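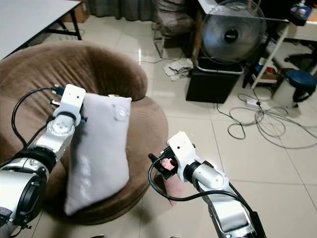
Nermina asked after Monday's lecture why we bother with a planner at all, if the policy already puts out joint targets for both arms. Fair question, and I gave her a rotten answer at the time, so let me have another go.

The policy only knows what it wants next. It has no idea that the left elbow is about to meet the right wrist, and with soft stuff like a pillow the shape you planned for five seconds ago may well have sagged into another one. So in Setent (the stack we use in the labs) the policy proposes and the planner gets a veto -- it checks both arms together, as one long joint vector, and clips whatever looks daft.

A few numbers you'll want for the worksheet. The policy runs at 2 Hz and hands over a chunk of targets each time. The control loop runs at 295 Hz and fills in between. If a chunk turns up more than 90 ms late, hold position and wait for the next one. Please don't extrapolate! I tried it once and spent the afternoon re-zeroing a wrist.

Cables are still my sore point. They aren't in the collision model, so I pad the wrist links by 53 mm and put up with the lost reach -- if you've got a better idea, put it in question 2.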